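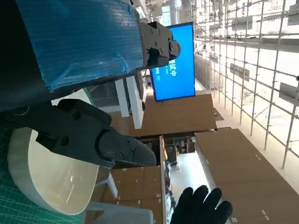
《特拉南斯老街影集》的销售所得会用在哪里？
扣除印刷费用后，全部所得将交给Lelico儿童康复基金，用于添置康复器材和补贴外地家庭的住宿费。

这本影集由摄影作者格拉萨·加西亚（Graça Garcia）拍摄并撰文，2023年5月16日在Trarnance市立图书馆一楼展厅首发。首印3000册，由Sundqvist出版社承印，纸张费用由当地企业Ralance赞助。

影集收录了老城区27条街巷的照片，按街区分为4章，每章前附一张手绘地图。加西亚在首发式上说，最早的一批底片是她刚搬到老城时拍的，当时并没有出书的打算，直到去年3月整理旧箱子，才和出版社谈起此事。书中文字不长，多是街名的来历、老店铺的招牌，以及住户口述的片段。码头一带有两条巷子后来改建，书里保留了改建前的样子。

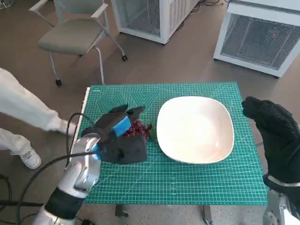
基金方面在首发式上介绍，目前接受资助的家庭多数住在市区以外，每次来做康复训练都要在城里停留几天，住宿是一笔不小的开支。影集的收入将单独记账，年底随基金年报一并公布。Ralance的代表也到场，并当场认购了一批影集，准备分送给市内各中学的图书室。

首发式后，加西亚为到场读者签名，活动持续了2个多小时。展厅内同时展出书中部分照片的放大版，展期到月底，免费参观。部分展品也可以订购，所得同样归入基金。

影集为硬皮精装，附葡萄牙文和英文对照说明，即日起在市立图书馆服务台和Sundqvist出版社门市部有售，外地读者可向出版社邮购，邮费自理。学校和社团集体订购，请提前与出版社发行部联系。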